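Gut Health & Supplements > Powders and Drinks
Thread: Bollora morning fiber powder, anyone seen real results?

Started by crumbtray, 13 Aug 2019

My sister-in-law swears by Bollora and has now sent me the same link three times. The page says it "resets digestion" and helps you "absorb more from every meal." I read the whole thing twice and couldn't find what it's supposed to be resetting. The first ingredient is psyllium husk, then inulin, then a "botanical blend" with no amounts given.

I eat oats most mornings and beans a few times a week. Before I pay for a tub, I'd like to hear from people who used it for more than a weekend and didn't get it free.

Reply from oatmeal_dan

Psyllium is psyllium. The store brand costs a fraction of that and does the same job. I've taken the plain kind since April and yes, it keeps me regular. I did not need a botanical blend for that.

Reply from Marlette

I'll be the one to disagree. I used Bollora for 6 weeks and felt better on it than on plain psyllium, which I could never get down because of the texture. If a person will drink one and won't drink the other, the pricier one wins. I paid full price, before anybody asks.

Reply from Stuart Oakley

Marlette, fair enough on taste. What bothers me is "absorb more from every meal." Fiber slows things down in there. It can even get in the way of some medicines if you take them together, and the page doesn't mention that anywhere I could find.
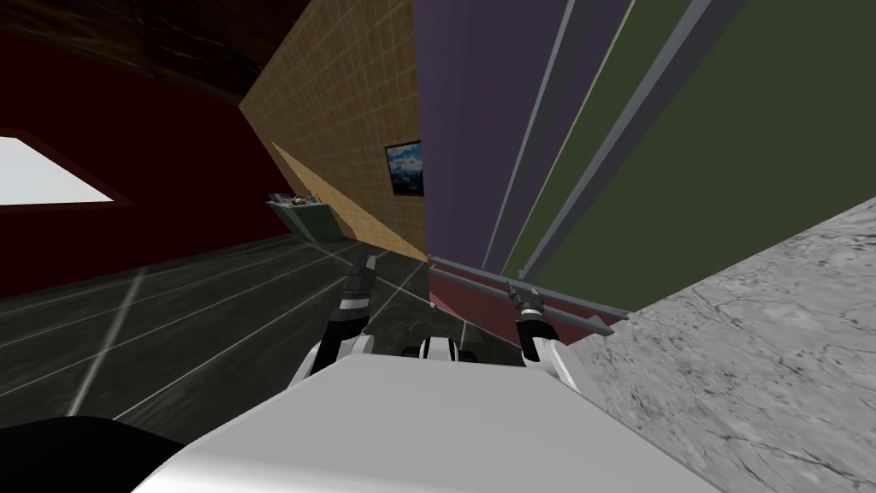 Serving size is the other thing I'd look at. The label says one scoop gives you 5 grams of fiber, and you can get that from a bowl of beans without trying. I don't see the pull of a product that does so little for the money. My own kitchen is down to a dark gray tiled floor, big square tiles with thin light grout lines, and one shelf, and the shelf has lentils on it. I'm doing fine.

Reply from crumbtray

Thanks, Stuart. I take a thyroid pill in the morning, so the medicine part matters to me. I'll call the pharmacy before I try any of this.

Reply from picklejar

Veltix makes one too and they at least print the amounts. Same big talk on the front, though. I wrote and asked where "clinically supported" came from and got back a coupon for 15 percent off. I asked again and got the same coupon.

Reply from Marlette

I think people here are too hard on anything that comes in a tub. Not everyone cooks beans. My mother lives on toast and soup, and a scoop of something in her juice is the most fiber she'll see all day. Is it magic? No. Is it useless? Also no.

Reply from oatmeal_dan

Useless was never my word. Overpriced was my word — or it would have been if I'd thought of it sooner. Give your mother whole grain toast and split pea soup and see how she does.

Reply from Marlette

You have not met my mother.

Reply from Stuart Oakley

Since crumbtray asked what to try, I'd do it in this order. Check with the pharmacy first, as you said.

1. Write down what you eat for a few days. Most of us guess wrong. I thought I was doing great and then saw how much of my week was crackers.

2. Add one food at a time, and drink more water along with it. Going from very little fiber to a lot overnight is how people end up bloated and blaming the beans.
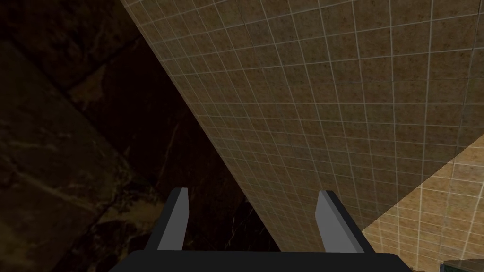

3. If food isn't cutting it, buy plain psyllium in the smallest package you can find. Start with less than the label says, and take it with a full glass of water.

4. Only then think about the fancy tubs. By that point you'll know what plain fiber does for you and can judge what the blend adds.

Reply from tinroof

Good list, except I'd skip number 1. Food diaries make me eat worse. Also, has anybody looked at the Bollora reviews? The page claims 3000 happy customers and every review I opened was five stars with the same two words, "game changer." I went looking for a cranky one and gave up.

Reply from picklejar

I found one cranky one. It was about shipping.

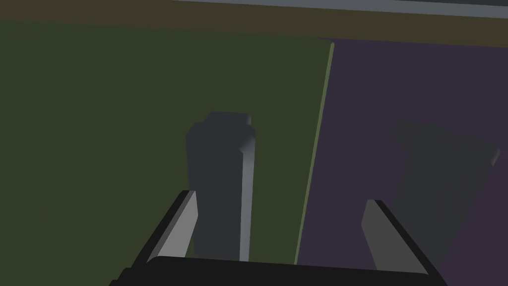
Gripper open, with the tall dark gray block standing between the fingers

Reply from crumbtray

Update. The pharmacist told me to keep any fiber powder well apart from my thyroid pill, and to ask my doctor if I plan on taking it every day. She hadn't heard of Bollora. I picked up a small bag of plain psyllium and some split peas. My sister-in-law has been told, and she's sending me the link again.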